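**Gripper pose jumps when both hands are over the table**

**flillgate_kl**

Posting here before I open an issue on the Osora tracker. We collect bimanual demos with hand-held grippers. Each gripper carries a marker cube, and the camera view from the operator's head gives us the relative pose of the two hands. Each gripper also has its own wide camera, and we run visual-inertial odometry on that.

The two estimates agree while the hands are apart. When both hands come in toward the object, the fused pose of one gripper jumps by up to 37 mm for a few frames and then comes back. Replaying the log gives the same jump in the same place. Fusion runs at 60 Hz.

**sugden**

Which cube faces are detected when it jumps? If you only have one face, you're probably flipping between the two planar solutions. Log the reprojection error for both and see how close they are.

**Stuart Greenwood**

I'd look at the odometry before the markers. A wide lens with the gripper housing across the lower half of the image will pick up features on the housing, and those never move relative to the camera. If your mask is loose, they pull the estimate toward zero motion. White walls make it worse, as there isn't much else to track.

**sugden**

A loose mask gives you slow drift. It doesn't give you a jump that recovers in a few frames.

**Stuart Greenwood**

It does if the filter rejects the markers for a while and then accepts them again. I've had that on the Oston stack with the gate set too tight. Kelly, can you post some views from the setup?

**flillgate_kl**

Two gripper views, then the head view. Object is the green box with the small red piece.
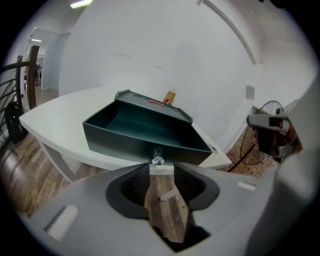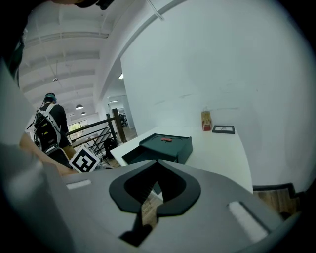
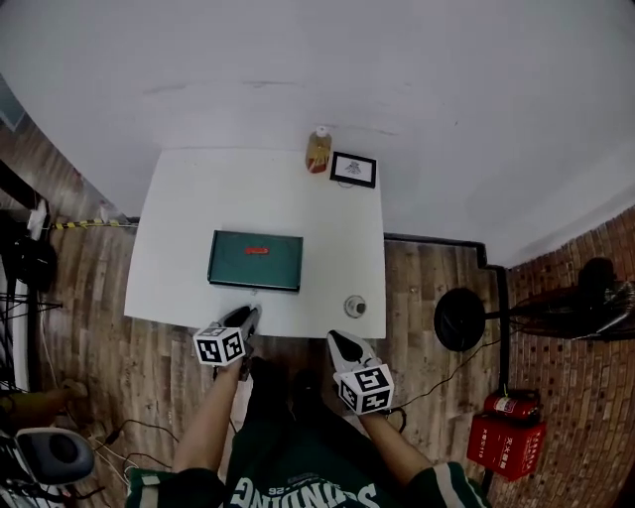 I went through the log with both suggestions. During the jump only one face passes detection on the cube that moves, and the errors for the two solutions are nearly equal. So sugden's explanation fits the start of it. The gate then throws out the next good detections, because the filter has already followed the wrong one. That part is closer to what Stuart said.

**sugden**

Then solve the cube as one rigid board with all visible corners, and when only one face is left, pick the solution closest to the odometry prediction. Don't widen the gate until that's in.

**Stuart Greenwood**

Agree on the board solve. I'd still redraw the mask. Closest to prediction only helps if the prediction is good.

**flillgate_kl**

Board solve is in on a branch. The jump is gone in 2 of the logs I had marked as bad, and a third still has a small one. Redrawing the mask next, then I'll run the remaining 50 and post the config here.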